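From: Elie Yammine
To: sislow-list
Date: 2020-10-09
Subject: Re: [sislow] Old towers for the reading room?

Craig Chisholm wrote:
> Before we spend anything on new machines for the reading room, has
> anyone looked at fixing up old desktops? Matheson has a stack of them
> going spare and Rory says the catalog scans open fine on his, which
> must be older than my car. My worry is memory and noise. The room is
> tiny and people come in to read parish maps, so a fan roaring away
> would be a disaster. Also, who would do the work?

Craig, yes, yes, please let's do this! I have been hoping somebody would bring it up.

The maps are the only heavy thing we ask of a computer in there. I tried the whole Kanetti set on an old desktop at home, all 316 sheets, and the only one that made it sulk was the big estate plan with the river on it (the one Tzu-hsuan scanned in strips and stitched back together, beautiful job by the way). Once I put in more memory it opened without any fuss, and I could zoom right down to the field names. There's a "Cold Elbow" on there, did you know that? Just north of the mill. I spent an entire evening wandering around in it.

For anyone who hasn't had the side off a desktop, it's a friendlier place than you'd think:

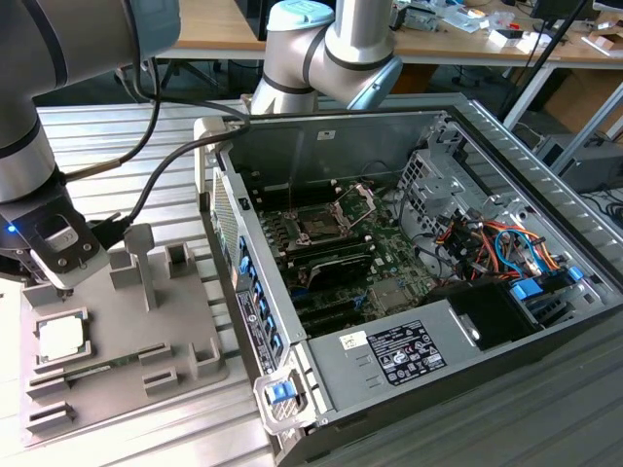
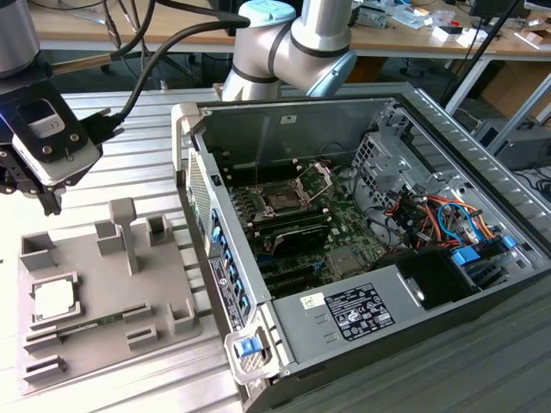
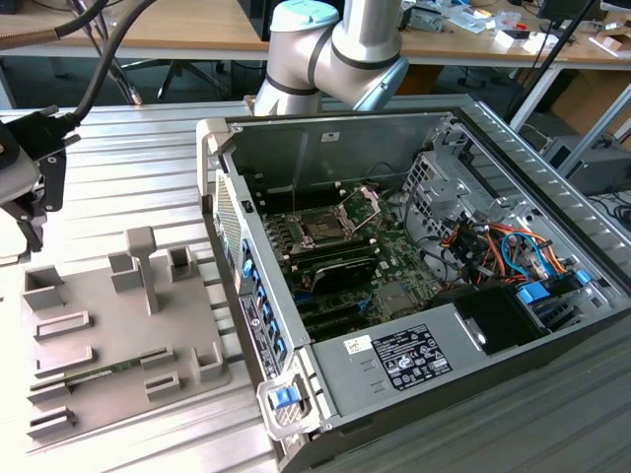
Tower on its side, panel removed, motherboard in view.

Filed under: Reading room / Equipment

On noise, I'd say try a spare in the room before we decide anything. Dust makes a big difference, and so does where you put the thing. The alcove behind the plan chest would swallow a lot of sound, and there's already an outlet there. Ross, am I right that the outlet works? I remember a lamp on it at the open evening.

As for who does the work, put me down. I'd love one other pair of hands, and you don't need to know anything, just be willing to hold a flashlight and put screws in a saucer. We'd want to wipe the drives and set each machine up so it opens straight to the map index. I can write out the steps so the next person doesn't have to guess.

Money: I'd ask for 100 for memory and a couple of drives, and put the rest of the 600 toward a decent screen. A good big screen would do more for the maps than anything else we could buy. Those Clandov tithe sheets have pencil notes in the margins so faint that I only found them by leaning in with my nose nearly on the glass, and one of them turned out to be a list of who owed whom for a drainage ditch! Fourteen names, and half of them are still on mailboxes along the upper road.

Rory, could you bring your old machine along next time so people can try the scans on it? And Tzu-hsuan, do you still have the uncropped strips for the river plan? I think there's a second footbridge right on the join.

Elie

--
sislow-list: maps, papers and local history
To leave the list, send a blank message with "unsubscribe" in the subject.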